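Duda Family Papers – April storage check, with my comments

I do this twice a year on the boxes in the back bedroom. Copy it for your own papers if you like, and change what doesn't fit.

Shelf bolted to wall: OK. I gave it a good hard tug and it didn't budge.

Boxes off the floor: OK, except the Alent letters, which I'd left on the rug since Christmas. Moved up to the second shelf.

Smoke alarm: Tested, loud, scared the dog. New battery anyway.

Damp or musty smell: A little in Box 3 (Dikis side, deeds and tax receipts). I left the lid off for the afternoon and will look again next month – if it still smells I'm moving the whole box to the hall closet.

Bugs, droppings, chewed corners: None! Last fall there were silverfish in the Pranow baptism copies, so I checked those page by page.

Rusty clips and pins: Found more in the 1835 estate file. I thought I'd gotten them all. Pulled them out slowly and put the pages in a paper folder.

Old tape: Leave it alone. I tried peeling a piece once and took half a signature with it.

Photos in sleeves: 197 done, 90 to go. Wait, Annick Leclerc's list says 286 in all, so I've either got an extra or I've counted Grandpa's brother twice. Fix before the next check.

Scans backed up: Yes, second copy is at my sister's. The drive opened fine and I looked at a few files in each folder.

Extension cord behind the scanner: FAIL. It was pinched under the desk leg. Threw it out and bought a shorter one.

Step stool: Wobbly. Tightened the screws, still wobbly, so please use the kitchen one.

Food and drink near papers: The old letters only come out on a clear, dry table, and I wash my hands first. I'm strict about this with cousins and not so strict with myself, I'll admit. Water counts too, even a crumpled plastic bottle with its red cap on over a shiny dark coffee table like this one. Drinks go in the kitchen before any box gets opened. 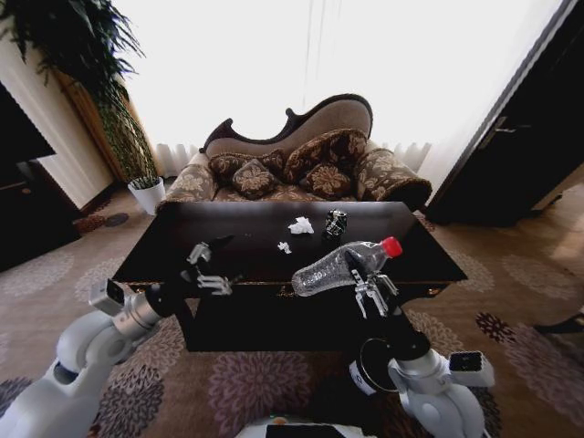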